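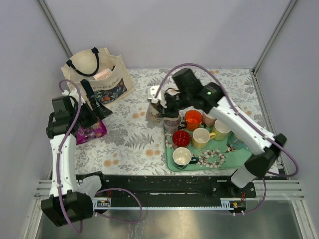

Stustwood, 28 March 2019

Teaching a two-armed robot to set out cups: my project report

I should say up front that I came into this with zero robot background. I signed up because the other open project was a spreadsheet about parking, and because Tarık Gündoğdu, who supervised me, promised I would be driving the arms by the end of my first afternoon. He kept his word, and I knocked over a mug in the first minute.

The question I was given sounds small. If a person drives two robot arms through a chore by remote control, and we record all of it, how much does the quality of the driving matter to what the robot learns afterwards? The chore was cups and mugs: pick one up by the rim or the body, carry it, put it on the mint-green tray (or take it off the tray and stand it on the table), let go, back out without dragging anything along. We called the whole thing Masilela, which is also what the folder is called, so if you're picking this up after me, look there first.

How the driving works

You sit in front of the table with a hand control for each arm. Move your hand, the arm moves. Squeeze, the gripper closes. There's a scaling setting so that a big hand movement can become a small arm movement, and I ended up keeping it pretty low because I'm jumpy when I concentrate. The recording software is called Todusley. It saves the joint positions of both arms, the gripper openings and the video from the cameras, all on one clock. You press a pedal to start a demonstration and press it again to end it, and if you mess up there's a discard key. I wore the discard key out a bit.

What surprised me was how much you lose when you can't feel anything. With your own hand you know the moment you touch a cup. On the controls you find out by watching the cup shift, and by then you've pushed it. I learned to come down over a cup slowly with the fingers already wide, stop, look, and only then squeeze. Mandla Van der Merwe (he drove the other half of the demonstrations) does it in one smooth swoop and I was jealous of that for weeks.

The table setup

We kept the walls plain and let the table be busy. The sheet has fern leaves and flowers on it, the tray has white blossoms, and the tote bag at the left end has its own printed panel of fruit or flowers. My first instinct was to strip everything back to bare white, but Tarık wanted clutter, so clutter it was. A robot that can only find an orange mug on a blank table isn't much use in a kitchen.

The tray starts with 8 cups and mugs on it and they're all different on purpose. The orange one and the deep red one are easy to see but shiny inside, so you get reflections moving around as the arm comes over. The pale pink one I kept losing under the right wrist. Then there are the see-through ones, and those are a pain! The translucent cups take on whatever is behind them, and on a flowery sheet that means flowers. I'd put the fingers down where I thought the edge was and be off by a finger's width.

Handles were the other headache. I started out trying to grab handles because that's what a person does. Mandla talked me out of it. The gripper is blocky, a handle is small, and if you catch it at an angle the mug twists. Lowering the gripper around the body works from nearly any direction, and after January I don't think I tried a handle again.

Two arms, one person

Most of the time only one arm is doing anything, and the question is what to do with the other. My early recordings have the left arm drifting around because my left hand was drifting around (I talk with my hands, apparently even when nobody's there). That's bad, since the learned version copies the drift. So I made myself a rule: park the left arm up beside the tote bag, rest my hand on the desk, and leave it there until it's needed.

The hoses need a mention too. Each arm has a purple hose tied along it, with slack for the wrist to turn. If you spin the wrist the long way round, the slack gets eaten up. I wrote WRIST! on a sticky note and put it on the monitor.

What we recorded and what came out

We collected 500 demonstrations in total, split evenly between Mandla and me. Before training I watched all of mine back at double speed and marked any that had a re-grab, a bump or a long pause in them. There were 88 marked ones. I'd guessed it would be way fewer, so that was humbling.

Then we trained three versions: one on everything, one with my marked ones taken out, and one on Mandla's alone. Each got the same 4000 training steps, which Tarık says is short, but we were sharing the computer.

The cleaned-up version moved better than the one trained on everything. It hesitated less over the tray and it let go of cups more cleanly. The one trained on Mandla's driving alone was the fastest and looked lovely right up to the point where it missed a cup, and then it had no idea what to do. It would close on air and carry the air to the table – very confidently. The other two sometimes went back for a second try. I'm pretty sure they got that from my re-grabs, including ones I'd thought were fine and hadn't marked.

So I no longer think "clean" and "good" are the same thing for this kind of data. I'd keep a mistake if the driver fixes it calmly, and throw it out if the driver is flailing. I did some of both and I didn't label them separately, which I regret. That's the first thing I would change.

Other things I'd change

Get a chair that goes lower. My shoulders were up by my ears for the long sessions and you can see it in the data as a kind of shake toward the end.

Take breaks by the clock. I always thought I was fine and I wasn't.

Write down the cup order before each recording. I relied on the video for this and then spent two evenings going through it with a notepad.

Ask Grerkau for the longer finger pads. They make the grippers' rubber inserts and Tarık already has the quote, it just needs signing.

The marked list is in the Masilela folder as a plain text file, one line per recording, with my comments. Some of the comments are rude and they're all about me.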